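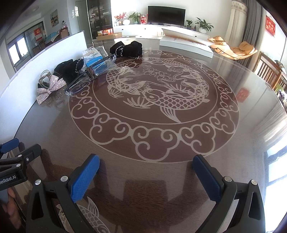
Subject: Re: [equipment-planning] Hand-held grippers, second half budget
From: Keisha Montoya
Date: 05/02/2025

Replying in line with the earlier message.

> Before I sign off on the Fedau order, can someone explain
> why we need 6 more grippers? I thought the Anlow budget
> covered pads and spares through June. Also, do we want the
> wide fingers or the standard ones? Marquez quoted both.

The Anlow money covered pads only. Spare linkages were on a separate line and that line was dropped in the winter revision. We have 13 grippers on the books. Of those, 5 are out for service at Dumar and 2 are being kept for parts, so the home sessions are running on what is left.

On fingers, I would stay with the standard ones. Most of the current task list is small stuff on tabletops: hair clips, scrunchies, eyeglasses, small boxes. The wide fingers cost more and I don't see a task on the list that calls for them.

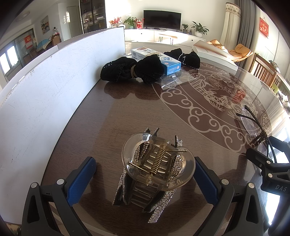
Hair claw clip between the fingers, second gripper at right.

Pads are the part I would budget more for. I'd like two sets per gripper in the order, plus a bag of pivot pins if Marquez will sell them separately. Their last quote bundled the pins with a full linkage, and we don't need that many linkages.

If the total is too high, cut the order to four grippers and keep the pads as they are. Please don't cut the pads first. Shipping from Fedau was slow last time, so I would like the purchase request in before the June freeze.

I can send the revised sheet once I know which line this comes out of.

Keisha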